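Sorting and Reusing Secondhand T-Shirts
Project report, Textiles and Materials, second-year group work
Parcombe College
Submitted 11/06/2020

1. Background

Our group was asked to choose an everyday product and follow what happens to it after its first owner is done with it. We chose the cotton T-shirt. Everyone in the group had a drawer full of them, and the Zallesus thrift store near campus gets more of them than any other kind of clothing. The store agreed to let us take a batch that had not been put out for sale and sort it ourselves, as long as anything still good enough to wear came back to them.

The question we started with was simple. If a T-shirt cannot be sold as it is, what can be done with it, and how much work does it take? We were less interested in recycling at the factory level, which several groups covered last year, and more interested in what can be done by hand with a table, scissors and a home washing machine.

2. Materials

The batch was 96 shirts. The store handed them over in trash bags, already washed once. All of them had a label or a handwritten note saying cotton, but we found later that a few were blends. Sizes ran from toddler to adult extra large, and we did not separate them by size at the start, which cost us time in section 4.

For the sorting we used plastic baskets and crates from the dorm laundry room, masking tape, a marker, a desk lamp and a notebook. For the washing tests we used a powder called Fan that the store already had on the shelf, and a bar of plain laundry soap.

3. Grading

We wrote our own grading sheet before opening the bags. A shirt was Grade A if it could be worn with nothing done to it, Grade B if it needed washing or a small repair, Grade C if the fabric was sound but the shirt was not wearable, and Grade D if the fabric itself was worn out. The sheet had to be changed after the first bag. We had not thought about stains separately from holes, and they turned out to need different handling – a hole stays the same size if you leave it alone, but a stain may come out or may not, and you cannot tell by looking.

So we added a stain line to the sheet. For each shirt we wrote down where the marks were, how large, and what color. Shirts were spread out one at a time, the front checked first, then turned over. Small marks were easy to miss when the fabric was bunched up, and on printed shirts we often had to open out the folds to see the whole print and the fabric right next to it. Light colors showed the most. On a black or navy shirt we only found marks by holding it up to the lamp, and we probably missed several.

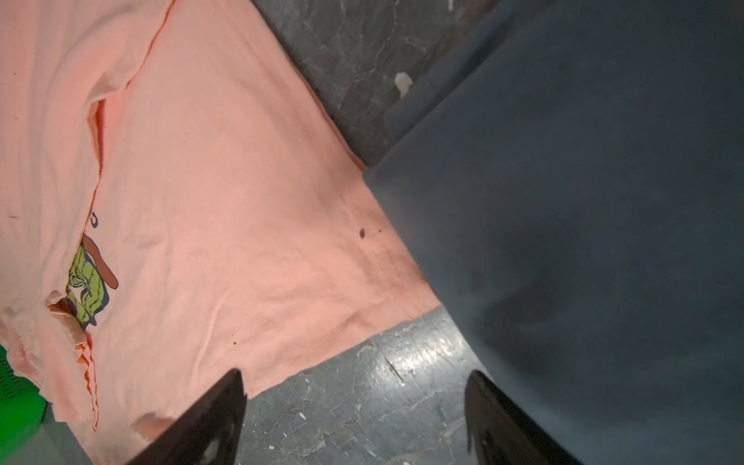
Size mattered less than we expected. One large pale mark, such as an old sweat stain, was often less noticeable in wear than two or three small dark specks on the chest. We ended up grading by how far away the mark could be seen. If one person standing at the door could point to it, the shirt could not be Grade A. This is not a scientific test, but it was quick and two people doing it separately agreed most of the time.

Prints caused the most arguments. A cracked print on a sound shirt was put in Grade B at first, because we thought it could be sold as a vintage look. The store told us it does not sell well there, so those shirts were moved to Grade C. Children's shirts with cartoon prints in good condition were the opposite. The store wanted every one of them, even with a faint mark, and we went back through the pile to find the ones we had put too low.

4. Washing tests

We took the Grade B shirts with marks and divided them into two sets. One set was soaked overnight in cold water with Fan and then washed warm. The other set was rubbed with the soap bar, left for an hour and washed the same way. Nothing went in the dryer until we had looked at it, as heat can set a stain for good.

The overnight soak did better on food marks. The soap bar did better on collars and cuffs. Neither did much for rust-colored spots, and neither removed what we think was hair dye on one gray shirt. We should have kept the sizes apart, because the toddler shirts got wrapped inside the big ones in the machine and some came out with the soap still in them. Those had to be rinsed by hand.

5. Reuse

Grade C shirts were cut up. Our first plan was T-shirt yarn, made by cutting the body of the shirt in one long strip from the hem up to the armholes. This works best on shirts with no side seams. Side seams leave a bump in the yarn every turn, and large prints make it stiff and keep it from curling. From the shirts that suited it we got 1,097 feet of yarn, measured by winding it around a board. It was enough for two bath mats, both crocheted with a large plastic hook.

The shirts with heavy prints were better as cleaning cloths. We cut the print out and used the back panel, which was usually the cleanest part. The cut-out prints were kept for a patchwork bag. Stretchy fabric moves under the sewing machine foot, so we ironed a backing onto the pieces first. The bag is finished except for the strap.

Grade D shirts went into a sack for stuffing. We looked at using them as plant ties in the Pumirmont garden plot, but the blends do not rot down and we could not always tell which ones they were.

6. Cost

The shirts cost nothing. The backing, thread and hook came out of our project money. Time was the real cost. Yarn took by far the longest for what it produced, and we would not suggest it to a store that wants to deal with unsold shirts. Cleaning cloths took a few minutes per shirt, and the Zallesus manager said a bundle would sell at the counter.

7. What we would change

Sort by size before anything else. Check the fabric with a burn test on a few threads early on, so that blends do not end up in the wrong pile. Use one kind of light for all the grading, as some shirts were done by the window and some under the lamp, and the notes for those two lots do not match well. The grading sheet and stain notes are in Appendix A, and the yarn measurements are in Appendix B.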